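家里工作台上装一套桌面夹爪:选购和使用的一些窍门

Navdale 的桌面装配套件今年出了第二版,包括一只打印件夹爪、手腕相机支架,外加一盒齿轮和轴的练习件。手臂要另配,接口板按 Zinda 的小型臂开孔,别家的臂大多要自己钻孔。下面是装这套东西、用这套东西时攒下来的做法,按动手的先后排。

## 买之前先量

- 工作台进深不够 60 厘米的,不要买带长手指的那一版。长手指伸出去以后,手臂肘部要往后让,靠墙放会顶墙。
- 套件标价 248 元,不含手臂、不含型材。型材自己买,国标欧标都行,槽宽要和轴座卡爪对得上,下单前问清楚。
- 多花 124 元可以换一套备用手指。打算天天用就一起买,单独补货要另付运费。
- 收到货先数螺丝。我这盒少了 6 颗短的,客服补寄,等了一个多星期。

## 打印件的处理

夹爪出厂没有打磨,层纹摸得出来。外壳上的层纹不用管,指尖内侧要处理。拿 240 目砂纸顺着一个方向磨几下,吹掉粉,再用酒精擦一遍。不要来回磨,容易把指尖磨圆,夹小件时会打滑。

铜螺母是热压进去的。拧螺丝时先用手旋进两三圈,确认没有歪,再上螺丝刀。电动螺丝刀把扭力调到最低档。螺母一旦跟着转,就要用烙铁重新压一次,压的时候垫一小块烘焙纸,塑料不会粘在烙铁头上。

手指装好以后空夹几次。两个指尖应当同时合拢,一前一后的话,松开指根的螺丝,夹一张名片,再重新锁紧。名片抽得出来但有阻力,就差不多了。

## 固定型材

铝型材要压死在台面上。两头各一只 F 夹,中间垫一条旧自行车内胎,比垫毛巾稳。台面如果刷过清漆,内胎下面再铺一层纸,时间长了橡胶会在漆面上留印子。

轴座是卡在型材槽里的,卡之前把槽里的铝屑刷干净,旧牙刷就行。卡好以后用手左右推一推轴,能晃的话先检查卡爪有没有裂,再考虑垫东西。垫片用易拉罐皮剪,剪完把边角压平。

## 夹齿轮上轴

这是套件里最值得练的一项,也最容易卡住。几条经验:

1. 夹轮毂,不要夹齿。夹齿的时候力都落在薄边上,齿轮一歪就进不了轴,夹重了还会留下压痕。
2. 先把孔对到轴的正前方,停一下,再慢慢往里送。不要一边对一边推。
3. 轴端有毛刺的,用细锉倒一圈角。倒角比调程序省时间得多。
4. 轴上可以抹一点点缝纫机油,用棉签抹,多余的擦掉。不要用厨房的食用油,放久了发黏。
5. 装两只齿轮时,先装的那只要推到底,再去拿第二只。

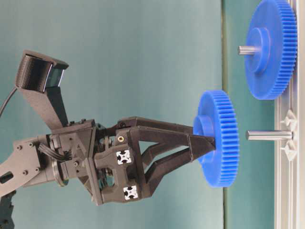

Pelupessy 在套件的评论区里说,他照着先对孔后推进的办法做,成功率还是不高,最后把进给速度降到默认值的一半才顺下来。他还觉得说明书应该把速度写在第一页,而不是放在附录的表格里,新手根本翻不到那里。

速度这一条我同意。默认值是给空载演示用的,真正上轴时偏快。我的做法是接近时用默认速度,快碰到轴时改慢,插进去以后再略微放开一点夹持力,让齿轮自己找正。完全不松,孔和轴稍微不同心就会别住。

别住了不要硬推,也不要用手去掰手指。先停机,松爪,把齿轮用手取下来,看孔口有没有刮出来的塑料丝。有就拿牙签剔掉,再来一遍。

## 走线和相机

相机线要留够手腕转一圈的余量,再多就会挂到别的东西。线用魔术贴扎,不要用尼龙扎带勒死,细线反复弯折,最先断的就是扎带勒住的地方。

镜头前面每次开工前擦一下,用擦眼镜的布。磨过砂纸以后尤其要擦,粉尘落在镜面上,画面发灰,定位会飘。台灯从侧面打,直射铝型材会反光。我把灯头包了一层描图纸,反光轻了很多。贴在夹爪上的黑白定位码也要保持干净,沾了油用干布按一按,不要用酒精擦,墨会花。

## 收工以后

- 断电之前让手臂回到收起的位置,别悬在半空。直接断电,手臂会往下落,手指磕在台面上。
- 练习件按大小分开,放进带格的药盒或钓具盒。齿轮不要和螺丝混装,齿面会被磕毛。
- 型材用干布擦,槽里隔一阵刷一次。
- 指根的螺丝每个周日检查一遍,松了就补紧,不必上螺丝胶。非要上的话,用低强度的。

## 和 Helier 那套比

Helier 的同类套件夹爪是注塑的,表面光,手指短,不用磨,开箱就能装。缺点是坏了只能整只换,轴座也固定在自家底板上,不能挪位置。Navdale 这套的零件图纸随套件给,断了一根手指,自己打印一根就能接着用,耗材有 PLA 就行,填充率调高一些。

只想给孩子看看机械臂怎么动,Helier 省心。想自己改装、换着花样练装配,选 Navdale,备用手指那一份钱最好一起花了。手上没有 3D 打印机,又不愿意等补货的,先问问附近有没有能代打的店,再决定买哪一套。

说明书里有一处要改:第二版的接口板螺丝换成了 M3,中文页上还写着旧的 M2.5,照着买会买错。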